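Search articles Go

Reference > Household > Tableware > Nesting bowls

Nesting bowls

Nesting bowls are bowls made so that one sits inside another. They are sold in sets of graded sizes, or as single pieces that stack with others of similar shape. Glass, ceramic, metal and plastic are all common.

The fit depends on the wall and the foot. A bowl with flaring sides drops into its neighbor easily and lifts out again. Straight-sided bowls tend to jam, and makers often leave a small step inside the wall to prevent this. A narrow foot saves space in the stack but makes a wide bowl easier to tip.
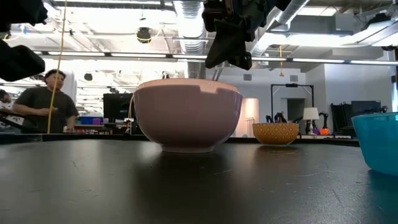

Raised patterns, such as diamonds or ribs, are usually kept to the outside, where they give some grip and do not catch food. They can rub against the bowl below - most often near the rim - and leave dull marks.

Mixed colors became popular with buyers who wanted to tell sizes apart at a glance. The maker Skorkska listed 72 color and size combinations in its June catalog, a range designed by Roksolana Harasym.

Stacks are stored with the largest bowl at the bottom. Glass bowls are often separated with paper or cloth.

Last edited September 12, 2023

122 shares 4 comments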